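Perguntas frequentes: comparação de garras manuais com câmara

Última revisão: novembro

Esta página reúne as perguntas que mais nos chegam sobre a comparação entre as garras Dadell e Bernbridge, feita no âmbito do projeto Ninholm. As respostas valem para as versões manuais, com câmara montada no corpo da garra. As versões para montar em braço são tratadas na parte final.

O que está a ser comparado?

Duas garras manuais de dois dedos, a Dadell e a Bernbridge, ambas com câmara grande angular. Comparamos o comportamento dos dedos em tecido, a qualidade da imagem na zona de preensão, o peso sentido ao fim de uma sessão e a facilidade com que a trajetória gravada se reproduz depois num braço com controlador Sarkar.

Quantas gravações foram feitas?

Ficaram 859 gravações válidas. Destas, 489 são de manipulação de roupa e têxteis de casa. As restantes são de objetos rígidos: caixas, frascos, talheres, puxadores.

O que conta como gravação válida?

Uma gravação é válida quando tem imagem contínua do princípio ao fim, abertura dos dedos registada em todos os instantes e posição da garra recuperável sem saltos. Uma preensão falhada não invalida a gravação. Se o operador tentou agarrar uma dobra e ela escapou, isso fica anotado e entra na comparação.

Porque dão tanto peso à roupa?

É onde as diferenças aparecem mais. Com uma caixa de cartão, as duas garras comportam-se quase da mesma maneira e um operador treinado não as distingue de olhos fechados. Com uma peça fina estendida sobre um colchão, a forma da ponta, a rigidez da almofada e o ângulo de entrada passam a decidir se a garra apanha uma camada, duas ou nenhuma.

As gravações são feitas em laboratório?

Uma parte pequena. A maioria é feita em casas, sobre camas, sofás e bancadas. Começámos com uma mesa forrada a cinzento e abandonámos essa montagem ao fim da primeira ronda, porque os resultados saíam demasiado bons e não se repetiam em mais lado nenhum. Uma cama com colcha estampada dá ao seguimento visual textura de sobra, mas também cede quando a garra carrega e enruga quando a garra arrasta.

Porque é tão difícil trabalhar com peças pretas?

O preto dá pouco contraste interno. As dobras confundem-se, e a câmara, ao ajustar a exposição para o resto da cama, fecha demasiado sobre a peça. O operador orienta-se pelo contorno e pelos poucos pontos claros que houver, como um fecho metálico. Nas peças pretas pedimos que a aproximação seja feita com os dedos bem abertos e que a pausa antes de fechar seja mais longa do que nas claras.
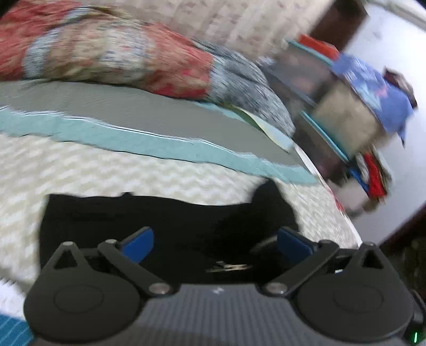

Um leitor escreveu-nos a dizer que no caso dele o problema com tecido preto nunca foi a câmara, foi a almofada: com as de origem perdia a segunda camada em quase todas as tentativas, e só melhorou quando passou a um material mais macio, sem mexer na exposição. Perguntava se tínhamos separado as duas coisas.

Separámos em parte. Repetimos as mesmas peças com exposição fixa e com exposição automática, mantendo as almofadas, e depois trocámos as almofadas mantendo a exposição fixa. A exposição influencia o sítio onde o operador decide fechar. A almofada influencia o que acontece depois de fechar. São efeitos distintos e somam-se, pelo que a observação do leitor é compatível com os nossos dados. O que ainda não fizemos foi cruzar tudo com as duas garras e todas as espessuras de tecido.

As almofadas dos dedos são iguais nas duas garras?

Não. A Dadell vem com uma almofada mais dura e de perfil mais fino na ponta. A da Bernbridge é mais larga e cede mais. Em tecido grosso, como toalhas e mantas, a Bernbridge segura melhor e deixa escorregar menos durante o levantamento. Em tecido fino, a Dadell entra melhor por baixo da borda.

Posso trocar as almofadas?

Pode, mas anote a troca nos metadados da sessão. Uma almofada nova altera ligeiramente a distância entre as pontas em posição fechada, e o zero da abertura tem de ser refeito. Metade das sessões rejeitadas na segunda ronda foi-o por este motivo.

Exposição fixa ou automática?

Fixa, sempre que a luz do quarto o permitir. Aponte a garra à zona de trabalho com a peça já pousada, espere que a imagem estabilize e bloqueie. Se houver uma janela no campo de visão, mude o lado por onde se aproxima da cama ou corra a cortina.

A que distância devo começar a gravação?

Comece com a peça inteira visível entre os dedos ou logo acima deles e desça a partir daí. Gravações que já arrancam com as pontas no tecido são difíceis de alinhar com o braço, porque falta o troço de aproximação.

Convém ter outros objetos na cama?

Sim, desde que não se mexam durante a gravação. Almofadas, mantas dobradas e roupa por arrumar ajudam o cálculo da posição e tornam o conjunto de dados mais parecido com o uso a que se destina. O que prejudica são superfícies grandes e lisas de uma só cor, espelhos e ecrãs ligados.

As mãos de outra pessoa podem aparecer na imagem?

Podem aparecer na margem. Não podem tocar na peça entre o início e o fim da gravação. Se for preciso repor a peça na posição inicial, pare, reponha e comece outra. 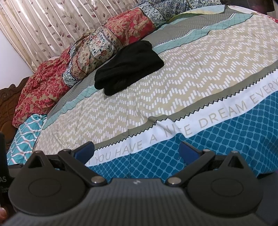 A reposição não precisa de ser exata. Preferimos que a peça fique cada vez um pouco diferente: mais aberta, mais enrolada, virada para a cabeceira ou para os pés da cama. O que deve manter-se dentro de uma série é a tarefa, por exemplo agarrar pela borda mais próxima e levantar. Mudar de tarefa a meio de uma série obriga-nos a dividi-la à mão.

Quanto tempo dura uma sessão?

O limite que usamos é de 600 segundos de gravação efetiva por operador, seguidos de descanso. Acima disso o pulso começa a compensar o peso e a inclinação da garra muda sem que o operador dê por isso. O efeito nota-se nas duas garras e mais cedo na Bernbridge, que tem o peso mais à frente.

Qual das câmaras dá melhor imagem?

A da Bernbridge tem mais nitidez no centro. A da Dadell cobre mais área lateral e perde menos referências quando a garra está muito próxima do tecido. Para seguir a posição, preferimos a cobertura. Para avaliar a preensão a olho, preferimos a nitidez. Em nenhuma das duas a imagem de perto é boa: a zona imediatamente entre as pontas fica sempre um pouco desfocada quando se focou a distância de trabalho normal.

É preciso recalibrar a câmara entre sessões?

Só se a garra tiver caído, se a lente tiver sido desapertada ou se o erro de verificação subir. A verificação faz-se no início do dia com a placa de pontos e repete-se depois do almoço.

As gravações servem para qualquer braço?

Servem como ponto de partida. Nós reproduzimos tudo com o controlador Sarkar, que aceita a posição da ponta e a abertura como duas entradas separadas. Com outros controladores poderá ser necessário reamostrar a trajetória e limitar as acelerações. Uma mão humana muda de direção mais depressa do que a maioria dos braços consegue acompanhar, e o limite do controlador Sarkar corta esses picos de origem.

A versão de braço tem os mesmos dedos que a versão manual?

Na Dadell, sim: dedos, almofadas e hastes são as mesmas peças. Na Bernbridge as almofadas são iguais, mas o curso de abertura da versão de braço é menor. Quem gravar com a manual da Bernbridge deve evitar a abertura máxima, ou a reprodução ficará saturada nesse ponto.

E quanto a ruído e vibração?

Nas manuais não há motor, portanto o ruído vem só das articulações. Se ouvir um estalido ao fechar, verifique os parafusos dos pivôs antes de continuar. Uma folga pequena ali aparece ampliada na ponta dos dedos e estraga a medida da abertura.

Qual das duas recomendam?

Para roupa fina e peças pequenas, a Dadell. Para toalhas, mantas e roupa de cama, a Bernbridge, com sessões mais curtas. Quem só puder ter uma e trabalhar com um pouco de tudo ficará melhor servido com a Dadell e um segundo jogo de almofadas macias.

Os dados vão ser publicados?

As gravações de têxteis serão disponibilizadas quando terminar a revisão das anotações. As de objetos rígidos ficam para depois, porque parte delas usa um formato antigo de abertura que ainda estamos a converter.

Como envio uma pergunta?

Pelo formulário de contacto do projeto Ninholm, indicando a garra, o tipo de almofada e se a exposição estava fixa. Se a dúvida for sobre uma gravação concreta, junte o ficheiro de metadados da sessão.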